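Hello from the wet end of Butorstead Marsh

I've been out on the boardwalk most mornings this month, and my boots haven't dried once. The reed warblers came back in force (so noisy!) and the ditch along the north bank is full of tadpoles, so if you've been putting off a visit, stop putting it off. Go early, bring a hat, and walk the loop clockwise so the sun stays out of your eyes until you get to the hide.

The big job this spring was the sluice at Negi Pool. The old boards leaked so badly that we were losing water by June every year, and the snipe need soft mud to poke around in. We swapped them for new ones in two long, muddy days, and the level has held through the dry spell so far. I check the marker post more often than I check my phone. The grazing starts once the orchids have set seed, same as last year, and we'll have four ponies on the east meadow. Please don't feed them, even if they give you the look.

Pramila Chaturvedi has been working through our bird records, which go back to the first notebooks. She has 600 pages typed up and she's found some lovely things in there, including a bittern that wintered in the Jondora reedbed and a page that is mostly a complaint about sandwiches. Once everything is in one place we can start comparing arrival dates properly. I'm itching to see what the swallows have been up to. If you have old sightings at home, even scribbled on the back of a tide table, she would love to borrow them.
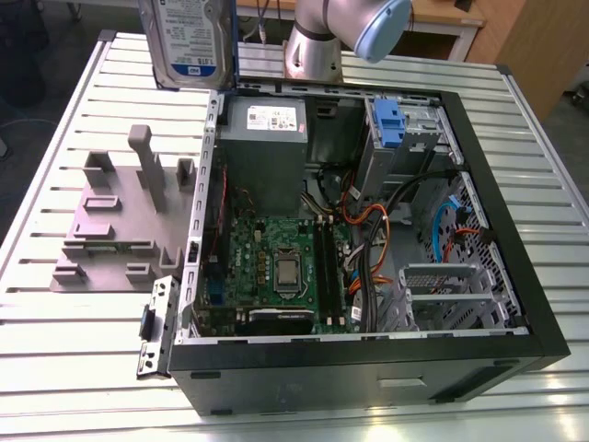
Inside a Dell desktop, lid off.

Now, dates. The next moth morning is 21st May, and we open the traps at 6 sharp at the picnic tables by the Flakix gate. Last time we had poplar hawk-moths sitting on people's sleeves like brooches, and one little boy refused to go home without his. The moths don't mind a drizzle but I do, so if it's pouring I'll put a note on the gate and we'll try again the week after.

Reed cutting comes around in September, and I'll be begging for help nearer the time. It's hard on the back and great for the appetite. You'll need waders or very tall boots, plus gloves you don't love.

A couple of small things to finish. The far bench has a wobbly leg, so sit at the left end until I get to it. Dogs need to stay on a short lead past the lapwing field until the chicks are flying, please, even the sweet old slow ones. And whoever left the green thermos in the hide, it's hanging on the hook inside the door, and I rinsed it out for you.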